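Prieto grasp-width fault

The Prieto grasp-width fault was a software error in the Stelar manipulation stack, a set of programs used to control two-finger robot grippers in simulated tabletop tasks. It caused the gripper to close further than commanded when the measured width of an object changed between the planning step and the grasping step. The fault was present in three releases of the stack and was traced in November by Kanako Okabe, then working on contact modelling at Hovidska.

Background

Stelar was written to plan and carry out tidying tasks on a desk or table. A task normally consists of a flat work surface, a piece of fixed furniture such as a shelf, and a number of household objects placed at random positions. The planner, named Prieto, selects an object, estimates the width at the point of contact and passes a target opening to the hand controller, Proko. Proko moves the fingers and reports the contact force 58 times per second.

Soft and thin objects were added to the object library at a late stage. Tissue boxes, leaves and paper items have no single width, as the rigid part and the flexible part are modelled as separate bodies which share one name in the object list.

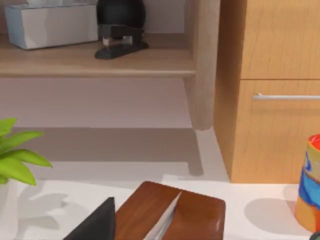

A gripper finger beside a wooden tissue box in the simulated desk environment.

Description of the fault

Prieto stored the width of an object under its name only. Where two bodies shared a name, the second value overwrote the first. For a tissue box, the width of the box was therefore replaced by the thickness of the tissue. Proko received a target close to zero and continued to close after the fingers had met the sides of the box.

The force limit should have stopped this movement. It was, however, read from the same record, and the limit for the tissue was very low. Proko treated a limit below its minimum permitted value as unset and used the default for rigid objects in its place. The fingers then closed at full motor effort. In simulation the usual result was that the box was pushed through the work surface or thrown clear of it. In a smaller number of runs the solver failed and the run ended with error 1705, a general code for an invalid contact state.

Because the code was general, the early reports were filed as solver faults. Several were closed without further work after the time step had been shortened, which made the error less frequent but did not remove the cause.

Investigation

Okabe compared 310 failed runs and sorted them by target object. Failures on bottles, cans and cubes were spread evenly across the test layouts. Failures on tissue boxes and potted plants were not, and occurred in every layout in which those objects were chosen as targets. A plant is also stored as two bodies, the pot and the leaves, and the same overwriting took place.

The order in which objects were loaded proved to be important. If the rigid body was loaded last, the stored width was correct and the grasp was normal. This explained why the fault could not be repeated reliably on other machines, where the files were read in a different order.

A mixed layout was later adopted for regression testing, with rigid objects and two-body objects placed on the same table.
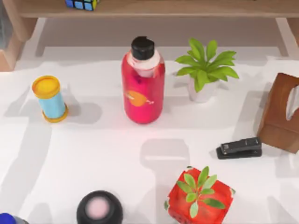
Simulated table with a shelf, a red bottle, potted plants, a stapler and a wooden tissue box.

Correction

The correction was made in two parts. Prieto now stores width and force limit for each body separately, and refuses to plan a grasp where the body has not been stated. Proko no longer substitutes a default for a limit which is out of range – it stops the hand and reports the value received. A separate error code was introduced for this condition.

Safety assessment

No physical hand is known to have run the affected releases. The assessment by Hovidska nevertheless classed the fault as safety-related, on the grounds that the same controller code was intended for use on hardware and that the force limit is a protective function. The report advised that protective limits be held in a record which the planner cannot write to. This change was accepted for Proko but remains outstanding for the older calibration tools, which still read their limits from the object list.

See also

Contact modelling
Force limiting
Name collision
Regression testing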